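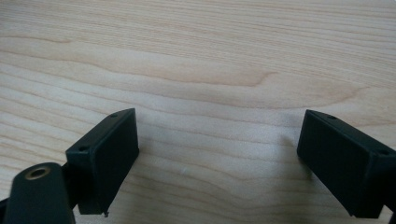 Robot Learning > Methods > FAQ

01/07/2021
By the Jollo project team

What is Jollo?
Jollo is a method for teaching a two-finger gripper to pick up small objects from demonstrations. A person holds the gripper by hand and does the task. The camera on the tool records what the fingers see, and a policy is trained on those recordings.

What data was it trained on?
The main set has 600 demonstrations on tabletops. We call it Vatell. Each one starts with the fingers open over the table and ends when the object is set down or the person gives up. Failed attempts are kept and labeled.

Why record views with nothing between the fingers?
Our first policy closed on bare table far too often. Wood grain was the worst case – a dark swirl could draw a grasp almost as well as a real part. We added 100 short clips of plain surfaces, all labeled "stay open," and trained again.

Did it help?
Yes, on wood. In our November tests the first policy made 16 false grasps on bare tables. The retrained one made two over the same set of starts. We saw very little change on patterned cloth, and we don't have a good answer for that yet.

Do shadows from the fingers cause trouble?
Sometimes. The policy does worse when a single hard light is close to the table. Soft, even light is fine. We tried changing brightness at random during training and it made a small difference.

How does this compare with Mosquera?
Mosquera uses a depth sensor to decide if something is there. Jollo uses color images only. Mosquera is better with large objects. With flat ones, such as washers and cards, the two were close enough that we wouldn't claim a winner.

How long does training take?
Roughly 20 hours on one graphics card. Adding the bare-surface clips did not change this much.

Can I use my own gripper?
If it has two flat fingers and a camera that sees both of them, probably. Mount the camera before you record anything – moving it later means recording again. Curved fingers have not been tested.

Where is the code?
It is in the Pruvance toolkit, under the grasping folder. The labels are included. The raw video is too large to host there, so please write to us for a copy.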